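Finish for a small light-wood worktop that gets wiped down daily

Workshop & Bench forum > Surfaces and finishing
Started November 22, 2020

flatgrain_40
I have a small square bench top, light wood, straight grain, held at the front corners with metal clips so it can be lifted out. It gets wiped several times a day with whatever is in the pump bottle. The current finish is two coats of Dufour water-based matte. After one season the area where the bottle lives has gone dull and slightly rough. The rest is fine.

Options as I see them: sand and recoat with the same product, switch to hardwax oil, or leave it bare and replace the top when it gets ugly. Opinions wanted, preferably from people who have tested something.

Planer_Bornlow
Sand to 220, recoat, and let it cure properly before it goes back into use. Most water-based finishes are dry in hours and nowhere near cured for weeks. If you started wiping it the next day, that is your problem.

tannin
Disagree. A film finish under repeated wiping fails at the weak spots and then you are sanding the whole top to fix one patch. Hardwax oil can be repaired locally. I did our Planthorpe benches in April with Flulemard oil and have touched up 2 of them since, ten minutes each.

Planer_Bornlow
Oil will also take up anything colored that sits on it overnight. On a pale top you will see it.

tannin
Same with a worn film, except you can't spot-fix it.

quarter_sawn
What is in the bottle? Alcohol and plain soap solution are different problems. Alcohol softens some water-based finishes. Soap mostly doesn't, but a wet ring under the base will raise the grain once the film is thin.

flatgrain_40
Fair question. It varies, people refill it. The label is the original one and I would not rely on it. No ring that I can see, more of a general roughness toward the far edge. Cure time before first use was 4 days.

quarter_sawn
Then find out what it gets refilled with before you buy anything. Put a few drops on the underside, cover with a jar lid for an hour, and see if the finish goes tacky. If it does, neither of you is arguing about the right thing.

Planer_Bornlow
Four days is short. I would still test as above.

flatgrain_40
Will do the lid test. 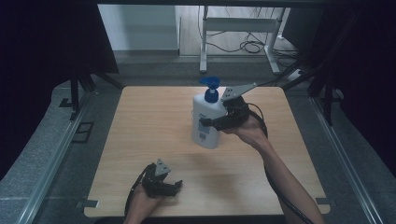 Bench top with pump bottle, clips at the front corners.

tannin
Pale finish, straight grain, so any patch repair will have to blend well. Small enough to do on a kitchen table. With a top that size I would strip it completely and oil both faces – if you only do the one side it may cup.

Planer_Bornlow
Both faces, agreed. Still not sold on oil.

quarter_sawn
Cheaper fix: stand the bottle on a saucer or a square of cork. Drips from the nozzle land wherever it is pointed, so turn it over the saucer as well.

flatgrain_40
A saucer would get knocked off within a day. Cork might stay put. What thickness?

quarter_sawn
Whatever you have. Seal the cut edges or it will wick.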